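Can a Machine Do the Bench Work Yet?

Opinion – Flynn Paewai

2 February 2023

Every few years an industry persuades itself that the last manual trade is about to fall. The current candidate is the repair and recovery bench, where used computers are opened, stripped of useful parts and either rebuilt or sent on for materials. Equipment makers have begun to call on refurbishing firms with proposals for robotic cells. The firms are asking what they should believe, and they deserve a careful answer.

My own view is that the machines are ready for part of the job, and that buyers are being quoted a price for the whole of it.

Consider what the work consists of. At the Lakgate refurbishing center, a technician on the desktop line opens the case, takes out the drive, any expansion card and the processor, sets each one where it can be tested, and checks the board before deciding its future. The line handles 2,000 desktop units in a busy month, and December is always busy. An experienced technician does not think of this as skilled labor. It is skilled labor all the same, and the difficulty lies in places that a visitor seldom notices.

A fixture helps a good deal. When removed parts have a fixed place to stand, with a drive upright in one position, a card in another and a recess for the small square part, a robot has known positions to work to. Much of the real progress of recent years has come from this kind of preparation, and much less from the arm itself. Buyers should ask to see the fixture before they ask to see the robot.

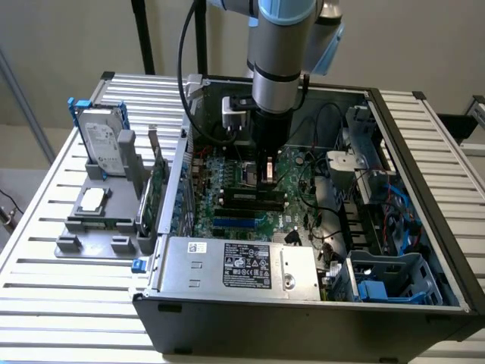

Where the difficulty lies

The main obstacle is variety. A car plant builds the same door many times over. A repair bench receives whatever the public and the business world have finished with. In one intake at our Prakidport site, staff recorded 1,352 desktop machines and sorted them into 11 broad case designs, and even within a single design the cables had been routed differently from one unit to the next. A fixture made for one drive caddy does not necessarily accept another. A latch that slides on one model lifts on the next.

Cables deserve a paragraph of their own. A rigid part stays where it was last seen. A cable does not. It crosses in front of a connector, springs back when it is released, and changes shape each time something near it is moved. Technicians push wires aside with the back of a finger without being aware of having done so. I have yet to see a commercial cell do this dependably on mixed stock, and I would advise any buyer to put the question directly.

Then there is force. Memory modules go into their slots with a firm push, and processor sockets tolerate almost none. Both may be found within a hand's width of each other on the same board. A person feels the difference. A machine must be told of it, or must have sensors good enough to find it, and the cost of an error is a ruined board.

Light is a smaller matter, but it is routinely underestimated. Bare metal shines, and the glare moves when the camera moves. A cell that performs well in a supplier's showroom may perform poorly under the lamps of a working shop.
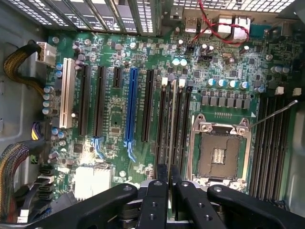
The inside of a workstation from above, with empty memory slots and an empty processor socket among the wiring.

None of this is an argument for waiting. The Sheehan trial, which our association observed last year, set a narrow task: remove and replace a single drive type in a single case design, 100 times, with a technician present. The narrowness was criticized at the time. I thought it sensible. The trial gave the firm a plain record of where the arm needed help, and the firm was able to decide from that record which part of the line was worth automating first.

Belline has taken the opposite course, announcing a fully unattended line before publishing any results on mixed stock. I hope the company succeeds. Until it publishes, its customers should treat the announcement as a statement of intent.

Our advice to members is therefore modest. Begin with one model that arrives in quantity. Insist that trials use your own stock, including the dusty units. Record every time a person steps in, however briefly – a supplier's success rate means little without that figure. Keep your experienced technicians close to the project, and pay them for the time, for they know which screws strip and which clips break.

Members who wish to share trial records before the next guidance is drafted may send them to the association's office in Prakidport.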